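Folding clothes with a pair of handheld grippers – is the Nodix starter kit worth it?

Posted in Home Robotics Help, 27 August 2025

Hi all, first post here after reading for ages. My brother-in-law and I want to get into recording household tasks with handheld grippers, mostly laundry, so we can train a small two-arm setup later on. We don't have a lab or anything close to it, just the big table at home and whatever's in the closet.

I've been looking at the Nodix starter kit, which the Sollow store has at 900 dollars for two grippers, spare finger pads, a charger and 60 days of their upload service. That's a lot of money for us! The cheaper route is the Halliday kit, but it's a single gripper and you pay for the software separately, and I can't work out from their page what the second one would cost.

What I want to know, mainly:

Are soft pads good enough for fleece and knits, or do they just slide around? And does everyone fold with one person holding both, or is it okay to have two people on one garment? We tried it with kitchen tongs (don't laugh) and kept getting in each other's way.

Any advice welcome, especially from people who paid for theirs.

clothesline_kay
I've had the Nodix kit since spring and I'd buy it again, with some grumbling. We do pretty much what you're planning – the big table, ordinary clothes, evenings after dinner.

On pads: softer and textured is what you want for fleece. Fleece is the easy one, because it's thick and gives the fingers something to close on. Come in low with the pads nearly flat to the table, pinch the edge, and lift it before you start moving it across. If you drag first, the bottom layer stays behind and you get that awful twisted corner. Thin T-shirts are where I lose my temper. The pads skate right over them unless I ruck up a bit of cloth first, and then the recording has this weird extra pinch in it that I have to decide whether to keep.

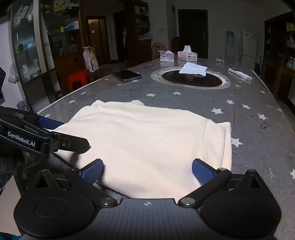
I also spent way too long worrying about the table being perfectly clear. My first week I took everything off it before every session, down to the coasters, and it made the whole thing such a chore that I nearly quit. These days I clear the part I'm folding on and leave the rest as it is. My folds on a lived-in table came out just as usable, and I figure the arms will have to cope with our mess someday anyway.

As for one person or two, I'd go with one. When two people share a sweater you each wait for the other, and the pauses end up in the recording. Have your brother-in-law shake things out and hand them over, then swap when your wrists get tired. Mine give out after more than 6 sweaters in a row, so take breaks.

Gripes: the charger is slow, and the upload service is clunky. I copy everything to my own drive first.

benchtop_mo
get the halliday if you only want to try it. one gripper is fine for wiping and picking things up. no good for folding though

rustybucket
I'd rent before buying. The Clotham makers' library lends out a pair by the week, and they ship to most states if you cover postage both ways. I borrowed theirs in August, did towels and a couple of hoodies, and found out I enjoy towels and can't stand hoodies. The hood never lies where you want it.

If you do go for the Nodix, ask the store whether the spare pads are the thick or the thin ones. My loaners had thin pads and they picked up lint like crazy – I was wiping them with a damp cloth between every few folds. Also check the return policy on opened kits before you pay, as Sollow wouldn't give me a straight answer on the phone.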